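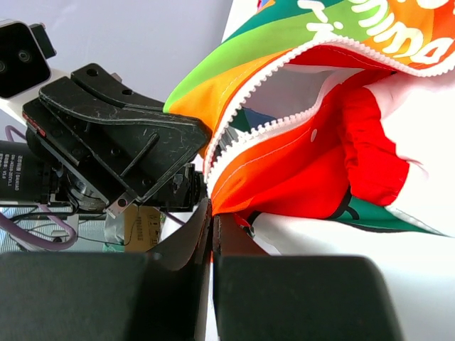
Grasp-confidence score reports "secure" on soft pouches when only an edge is held

Category: Manipulation > Grasp evaluation > Results that don't reproduce
Status: Open, under investigation
Component: Sorus grasp scorer, bimanual pouch task

Summary

The Sorus scorer is supposed to tell us, from the wrist camera alone, whether a cloth grasp will survive the lift. The write-up we are working from claims it does this well enough to replace the lift test. I ran it on our own pouch task and I don't believe the claim as written. I'd like this ticket to stay open until we know whether the fault is in our setup or in the method.

Expected

A high score when the fingers have enough material between them to carry the pouch, and a low score when they have a pinch of the rim or the lining and nothing else.

What we get

High scores for almost anything that shows fabric entering the gap between the fingers. The attached view is typical of the hard cases. There's a thin fold of orange-red fabric going down into the slot, the zipper is open, and the red and orange lining bulges out of the mouth of the pouch right next to it. I can't tell from that view how deep the fold goes, and I doubt the network can either. Sorus gives it a "secure" label all the same.

Steps to reproduce

1. Load the Sorus weights with the default config. Don't load the Travthorpe fine-tune, that's a separate problem (see comment 3).
2. Run the two-arm pouch task with a zippered fabric pouch, zipper open.
3. Close on the rim near the zipper, stop before the lift and save the wrist view and score.
4. Lift to the standard height, hold for 6 seconds, log held or dropped.
5. Compare.

Result of the first pass: 50 trials, all rim grasps. Every one was scored secure. The pouch dropped or slid out in about half of them. A coin would have been as useful, and it runs faster.

Log

Comment 1

Checked the obvious things first. The camera is focused, exposure is the same as in the training config, and the finger geometry file matches what is mounted. Bright light does wash out white cloth in the wrist view, so I turned the lamp down and ran a few more. Scores moved in the second decimal place. Not the lamp.

Comment 2

Suggested by the methods channel: maybe the second arm in view is confusing it. Fair point, the original data was single-arm and our wrist view often has the other gripper taking up much of the left side. I masked the second arm out with flat gray and rescored the saved views. The labels didn't change. I then masked the pouch and left the second arm visible, and the score fell, so it is at least looking at the pouch. That's the most encouraging thing I have to report.

Comment 3

Tried the Travthorpe fine-tune because people keep telling me it fixes this. It marks everything low, including full-hand grasps that you could swing around the room. I suppose its false positive rate is excellent. Reverted.

Comment 4

Went back to the held-out set in the write-up to see what "soft objects" means there. It has 4 object types: a folded towel, a sock, a sponge and a drawstring bag pulled shut. Nothing with an opening, nothing with a separate lining, nothing with a zipper. In all of them, if fabric goes into the gap, the object comes with it. So the network may have learned "fabric in gap" and been right to, on that data. On a pouch with a lining it's a different question, since the lining can pull free of the fingers while the outer shell stays where it was.

I'd have liked the authors to say so. The abstract says "deformable objects" with no limits on it.

Comment 5

Ran the Alemayehu baseline for comparison. It uses finger current and jaw opening and no vision at all. On the same rim grasps it separated held from dropped noticeably better than Sorus did, though it is still poor and I wouldn't ship it. It also needs a recalibration each time the pads are swapped, and I forgot once, so the last few rows in the sheet are marked invalid. Please don't quote them.

Somebody will ask whether combining the two helps. I haven't tested it. A weighted sum tuned on our own 50 trials would look great and mean nothing.

Comment 6

Reply to the question about patterned fabric. Yes, our pouch is busy: diagonal rainbow bands, white lettering, a white zipper with a wavy line of teeth. It's possible the color edges near the fingers push the score up. To check I need a plain pouch with the same construction, and the ones we ordered in October were the wrong size. Reordered. Until they're here I'm treating the pattern as a live suspect, along with the object set in comment 4 and our own labeling.

On labeling: I went through the dropped trials again and there are 4 where I logged "dropped" but the pouch slid and caught on the zipper. The write-up would count those as held. Changing them makes Sorus look slightly better. It doesn't rescue it.

Comment 7

Closed and reopened. The bot closed this as "works as documented" because the config passes validation. It does pass validation. The ticket is about the result.

Workaround

Keep the lift test. Don't gate on the Sorus score for anything with an opening or a lining. If you have to use it, use it to reject grasps where no fabric is in the gap – it hasn't let me down on those so far, though that's a low bar and a limit switch might clear it.

Still to do

- Repeat with plain pouches, zipper open and zipper closed
- Ask the Skirkutness group for their raw scores. Their summary says the method transferred to pouches "without difficulty" and gives no table
- Relabel with a third class for slipped but not dropped
- Second operator to repeat the first pass without seeing the scores. I set the grasps and read the numbers myself, which is not how I'd want somebody else to do it

If anyone has a rim grasp that Sorus scored low and that then dropped, please attach it. I have yet to see one.

Last updated: Feb 12, 2023

Related items

Sorus: score does not change when jaw opening changes
Travthorpe fine-tune rejects all full-hand grasps
Alemayehu baseline: recalibration after pad swap not enforced
Wrist camera overexposes white cloth under bench lamp
Auto-close bot ignores "result" label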